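Visit to the Bernance hand lab in April

Our group from Semaan went to Bernance in April to look at hands. We have to choose between a multi-finger hand and our old parallel gripper for small assembly work, and I was asked to write down what we saw. We were three: Lama Akl, Nele Hagedorn and me.

Rodica Ghiță met us at the door and took us first to the storage room, where they keep the grippers which are not in use. She was very open about prices. The simple two-jaw gripper from Brivorex, which we also have at home, costs them 300 euros with the mounting plate. For the jointed hand they paid 2905 euros, one side only, and the cables are extra. Lama wrote this down two times.

After coffee we went to the test room. Two arms with jointed hands work over one table, and between them is a white board with small assembly parts, white and gray, most of them easy to lose. The table has a black mat with a fine pattern. I asked where they bought it, because our own table is too shiny for the cameras. 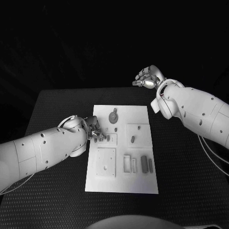 The comparison they make is simple. Each gripper gets the same 30 attempts with the same parts, and the operator may not help with a finger. With the two-jaw gripper they count 84 percent of good picks over all parts, but the result is bad for the round pins, which turn between the jaws. The hand is better with pins and slower with everything else. Nele asked if the slow part is the hand or the controller. Rodica thinks it is the controller, and they wait for a new version from Drustiditz before they repeat the series.

Carla Karaki explained to us the camera side. They tried one camera on the wrist and later gave it up, as the fingers covered the part in the last moment before the grasp. Now they use a view from the head, and for me this was the most useful information of the day. We have exactly the same problem at home, and we wanted to solve it with a second wrist camera.

I could try the remote control for a short time. Closing the fingers was easy, but I closed them too early each time, and the peg went on the floor. Nele was much better than me.

We agreed to send them our set of plastic clips, so they can test them with both grippers. Najwa Nseir will prepare the box on our side.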